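Recording a Table-Clearing Session

Operators collecting examples for the Rirnon model should be seated before the recording is started. Hold one gripper in each hand, fasten both wrist straps and keep the marker cubes uncovered throughout. 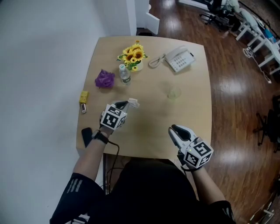
Handle one item at a time and close the jaws slowly. Each example should last at least nine seconds. If an item is dropped, finish the movement and mark the example as failed; do not delete it.

After 20 examples, change the layout of the table and enter the new layout in the session log. Questions about the log should be sent to Marion MacLeish.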